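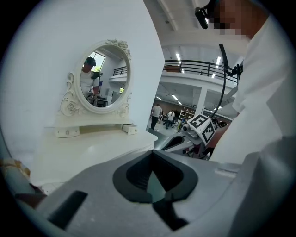
3.2 Provenance of the recovered works

The Llorente panels were traced through 26 sale ledgers held at Cullside, of which five name the dealer Cayetano Toledo. Ledger entries seldom separate paintings from household goods. A typical lot groups a small panel with a white dressing table with an oval mirror and carved roses, under a single price. Lot 1362 follows this pattern and gives no artist.

The Millau catalogue lists the same lot under furniture, and the panel was therefore missed in earlier searches for stolen work. Labels on the reverse agree with the Sandinent stock numbers in three cases.
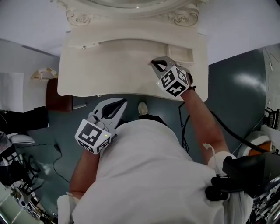 Figure 3. Cream-white table with carved border and shallow drawer front.

The remaining labels were too worn to read and are left out of the analysis.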